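Mar 12, 2018

Card holder, pebbled tan, snap strap. Second go at the pattern after the last lot came back from Pristhorpe with the strap complaints.

Pattern changes since the previous version: strap lengthened by 4 mm, tab end rounded off more, stitch line moved in slightly from the edge. The cover template is the same. I traced the new strap on to card and punched the hanging hole, so the old one can go in the bin. Please don't cut from it by mistake, it's the one with OKAFOR written on the back.

Material is the faux leather from Plulto. It cuts cleanly with a fresh blade but drags badly once the blade has done a few pieces. White thread throughout. I tried the brown on a scrap and it disappeared into the grain, so we stay with white. The drawback is that every wobble shows. Go slower round the tab.

Glue: thin coat, both faces, wait 5 minutes, press. I left the first one too long and had to peel the strap and start again, which lifted the backing. That piece is in the scrap tray if anyone wants it for testing snaps.

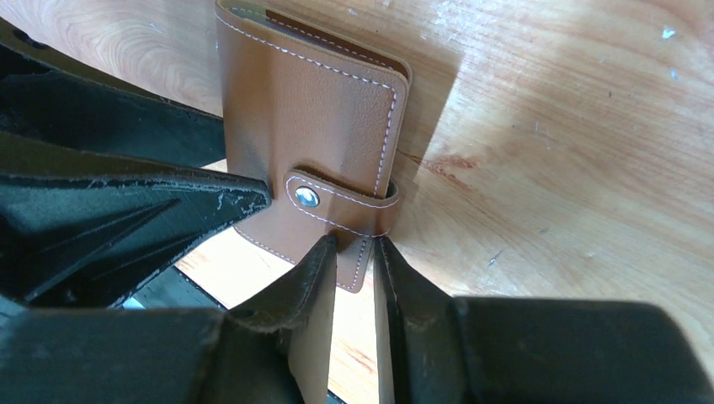 Snap set with the small die. The large one marks the dome, see my note from September. Two taps with the mallet and then check it turns freely before closing it on anything. If it spins on the stud, it needs another tap.

Closed and opened the strap 200 times by hand over lunch. Snap still bites. The fold where the strap comes round the side has softened a bit but I can't find any cracking in the surface. Will look again with the lens tomorrow in daylight.

Yeshi Adugna thinks the pocket edge should come up a touch higher so the cards are easier to thumb out. I think it's fine with two or three cards and stiff with more. We agreed to cut one her way and one my way and compare them.

To do:

- order more snaps from Grostiter, silver, same size as before
- new blades
- cut 2 more covers for the pocket comparison
- wax the thread for the next one, it was fraying by the end of the long side
- write the new strap length on the job sheet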